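Revision 28/06/2021

## 4. Adding a territory and its dates of existence

In Allelum, every former territory, colony or district is kept as a separate record, with a start date, an end date and a link to the unit which came after it. Please finish section 3 (importing the base map) before you continue.

1. Open the **Units** panel and click **New unit**.
2. Type the official name in the field **Name in law**. For our practice file, type `Drelbridge Territory`.
3. In **Begins**, enter the day when the law took effect. The day when the law was signed goes to the field **Enacted**.
4. In **Ends**, enter the last day of the territory. If you know only the month, enter the month, for example May, and set **Precision** to *Month*.
5. In **Followed by**, choose `State of Lovar`.
6. Click **Save draft**.

**Note:** A name can have up to 81 characters. Longer names are stored, but the map label shows only the first part.

**Caution:** Do not delete a unit to correct its dates. All counties under it are deleted too, and the Undo button does not bring them back. Use **Edit dates**.

### 4.1 Drawing the boundary

1. Select the unit and click **Boundary**.
2. Set the map zoom to 200 percent. At 100 percent, the points along a river are too close to each other to select them well.
3. Click along the border. Double-click to close the line.
4. If a part of the border was disputed, select this part and choose **Claimed**.

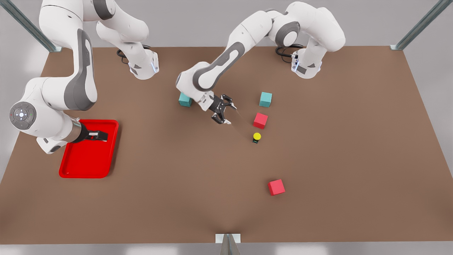 5. In **Source**, enter the title of the map or law you used. The practice file uses the Weerakoon survey, sheet 9.
6. Click **Check**. If two units cover the same land on the same date, both are listed in the **Overlaps** tab.
7. Correct the dates or the line, and click **Publish**.

**Note:** An overlap with a claimed part is allowed and does not stop you from publishing.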